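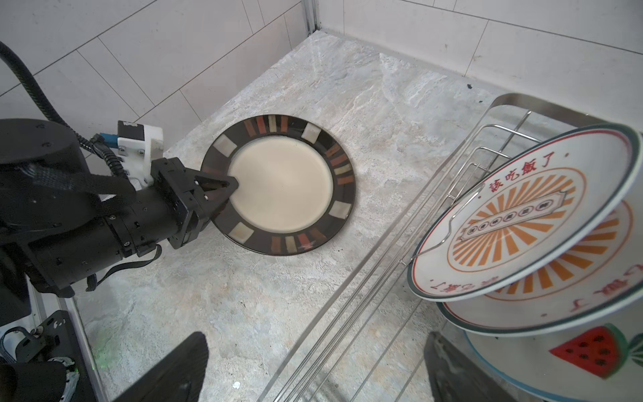

Mar 12, 2026: plates, rims and lettering

Kitchen bench, Abdella workshop. Notes on the borrowed plates for the Prallent table set. I had meant to spend an hour on them and ended up spending the whole afternoon, and I'd happily do it again tomorrow!

Background for anyone picking this up cold: Prallent is the everyday set we want to test-print before the summer. The February sketches all looked fine flat on paper and then went dead once we wrapped them onto a round. So the plan today was to look hard at plates that already work, out on the counter and in the rack, the way you'd meet them in a kitchen.

The tile-rim plate

My favorite of the lot, and I didn't expect it to be. Cream center with nothing on it, dark brown rim, and little rectangular tiles going around in cream, tan, rust orange and reddish brown. It's such a simple idea. The dark ground does most of the job: every tile gets its own bit of breathing room and the even spacing keeps the whole ring calm even though the colors keep changing.

Things I want to steal for our rim:

- Dark ground first, light shapes on top. Ours is the other way around and it looks weak from across the room.
- Keep the center completely plain. I keep wanting to put a small motif in the middle. Stop it.
- The cream in the tiles sits close to the cream in the middle, so the rim and the center feel related. Our rim white and center white are fighting each other (see sketchbook p. 238, the bad one).
- A short list of warm colors. No blue accent. I know, I was the one who argued for the blue accent.

Tried a quick paper version after lunch with strips cut from the Ukix sample cards. Divided the circle by folding, which gave me 4 clean quarters and then got sloppy. Next time use the divider plate from the drawer. Even the sloppy one looked better than anything from last month, so I've pinned it by the door.

The sunburst plates

Loud and cheerful and I love them. 該吃飯了 runs in red along the upper edge, which is "time to eat," so you've basically got a plate calling you to the table. Under it there's the orange sunburst. The lettering follows the curve of the plate and the rays spread out from the middle, and the two help each other along, so your eye goes in and out a few times before it settles.

What surprised me is how well it holds up when the plate is standing on edge in the rack. You lose a good part of the face behind its neighbor and you can still tell what it is from a strip along the top. We have never once checked our designs that way. A plate spends a lot of its life on edge in a rack or a cupboard, and the top arc is what you get to see! New rule for Prallent: every design gets a rack check before it goes to print.

Also noted: a thin red ring inside the colored rim. It tidies up the whole edge. I drew the same thing on tracing paper over our plain white blank with a red pencil, once at 2 mm and once at 3 mm. The thinner one wins easily. The fatter one turned it into a target.

The Enjoy The Moment plate

Same family feeling, with big red Chinese characters on white and the English words set on a curve along the top. I was ready to grumble about two scripts on one face, but the sizes are so far apart that they don't compete. The characters are the picture and the English is a trim. There's a column of small round badges in red and teal next to the characters too, with tiny text in them, and I want to try something like that as a maker's mark instead of our usual stamp on the back.

Question for the Rernar people when they call about decals: what's the smallest lettering they'll promise to hold on a curve? If we go for the little badges that's going to decide everything.

The watermelon one

Pure summer. Red, green rind, black seeds, plenty of white left over. Went back to it several times because it looks tossed together and I wanted to find out how it was done. 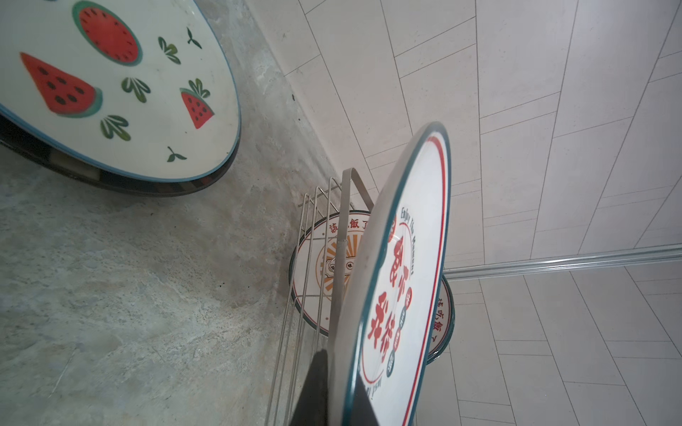

The trick is that the fruit changes shape and size each time. One melon is round, cut straight across, then there's a big triangular slice, then a smaller wedge with a leafy sprig on top. If they'd all been the same slice turned to different angles it would read as wrapping paper. The green sprigs fill in the gaps and they vary as well, down to a tiny one with two leaves near the lower rim. And a thin blue rim to finish, very light, just enough to close it off. (So there is a place for blue after all. I'd like that on record.)

The seeds are nice up close. On the round melon they're short dashes, quick brush marks or made to look like it. Ours in the fruit sketches were perfect little teardrops, all the same, and they looked like a pattern of bugs. Redo by hand, no copy and paste.

Tried a lemon version on the spot: one whole cross-section, one half, one wedge, leaves in between. Came together in a few minutes and I'm pretty excited about it. Fig might work too, pear probably not, since the inside of a pear has so little going on.

To do

- Redraw the Prallent rim with the dark ground, tiles in warm colors, using the divider plate this time.
- Clean up the lemon sketch and do a fig.
- Thin red ring on the blank, proper brush, banding wheel.
- Rack check for all the February designs, even the ones we've given up on.
- Ask Ukix for more of the rust card, I've cut up the last one.
- Handle the tile-rim plate with dry hands and put it back in its own sleeve. It goes home with the rest on Monday.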